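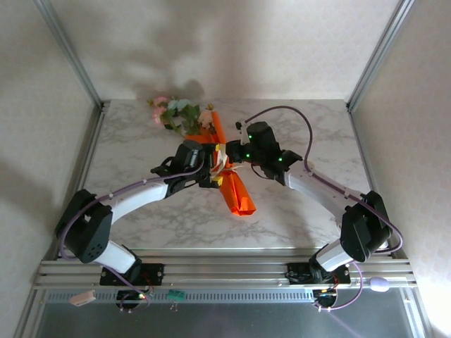 Page 6

Gosselin Florist Wrap
Coloured kraft paper on the roll, for bouquets and counter work

Gosselin is a medium-weight kraft paper, coloured on both sides, so the folded collar matches the outside of the bouquet. It creases cleanly and holds a pleat without tape. The finish is matte and takes stamps, stickers and felt pen.

Colours
Bright orange, moss, cream, slate grey, plum. Plum is back in stock from February.

Sizes
Counter roll, 100 m
Shop roll, up to 1000 m, cut to order
Both come on a cardboard core and fit the Elten bench cutter. Older Elten cutters with the narrow spindle need the adaptor, sold separately.

Use
For fresh stems, put a layer of tissue or cellophane inside. The paper is not waterproof and the colour can mark light fabric when soaked. Artificial and dried flowers can be wrapped directly. Store rolls upright, away from sunny windows – orange and plum fade first.

Ordering
Shop rolls are cut at our Trultidthorpe warehouse and leave within 4 working days. Counter rolls ordered before noon go out the same day. Cut rolls can't be returned unless they are faulty.

Colour swatches are free with any order. For mixed cartons or a standing order, ask for Rianne Bosman at the trade desk. Ghislain Leclerc looks after accounts and invoices.

See also: Drarnora ribbon, page 8. Tissue and cellophane, page 9.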